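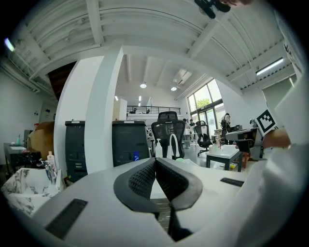 The gripper floor at Clatden, from behind the fingers.

Rule 2 said you looked at the pads before you picked anything up. I had been at Clatden for a month and I still said it under my breath at the start of every shift. Look at the pads. Marker in view. Open, close, open.

The rules came from Nevside, who bought our recordings, and they ran to 738 lines. Most were sensible. One said a cup had to be set down upright before you let go, even if you were late. Another said a bad take was to be marked bad by the person who made it.

On Saturday I marked 200 of mine. 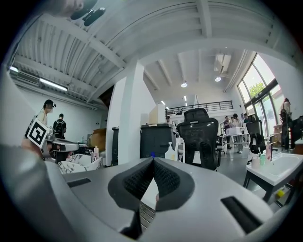
The supervisor came over with the list. "These look fine," she said.

"I let go early. All of them."

She scrolled for a while. The batch for the Plakberg job stood at 3,438 takes, and they wanted it by six.

"A machine's going to learn from that," I said. "It'll drop things."

"Only slightly."

"Somebody's cup, though."

She read the rule again — I could see her lips move — and took the 200 out. Then she picked up a gripper herself, looked at the pads, and asked me which cup I wanted to start with.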